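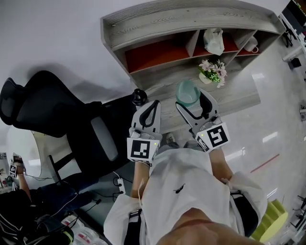 Last updated: Tuesday, October 10, 2023

SKENMONT – Plomis, the regional bus company, will add 26 evening departures between Skenmont and Vormont, answering riders who have long suspected that the last bus home was timed by someone with no friends.

The new timetable keeps fares at their July level. Buses will also stop at Lau, a village that has had a very nice bus shelter for five years and, until now, no bus.

Plomis has printed 1000 pocket timetables. They are free at the Vormont ticket office, which closes at 4.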